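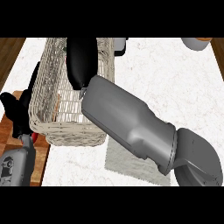 Blog > Kitchen > Bread

So I finally made the rye starter work, you guys, and it only took me most of November! I'd been following a recipe from a little booklet by Ermanno Amato that my sister picked up at a flea market, and he's very firm about feeding it twice a day, at seven and seven. I am not a seven and seven person. I fed it when I remembered (usually while the coffee was going) and it sulked for two weeks and smelled like nail polish remover.

What changed things was switching flour. The store was out of my usual so I grabbed a bag of Samen whole rye, and by the next night the jar had pushed its lid up. I was so excited I called my mom.

The loaf itself is about 751 grams of dough, a weird number, but that's what fits my pan. I bake it 3 days after mixing the sponge, and then it has to sit overnight before you cut it. I did not wait the first time. It was gummy and I ate four slices anyway, with butter and too much salt.

Next I want to try the one with caraway and a spoon of molasses. My husband hates caraway, so he can have toast. If anyone has a good trick for getting dried starter off a wooden spoon, please leave it in the comments, I've already thrown one out.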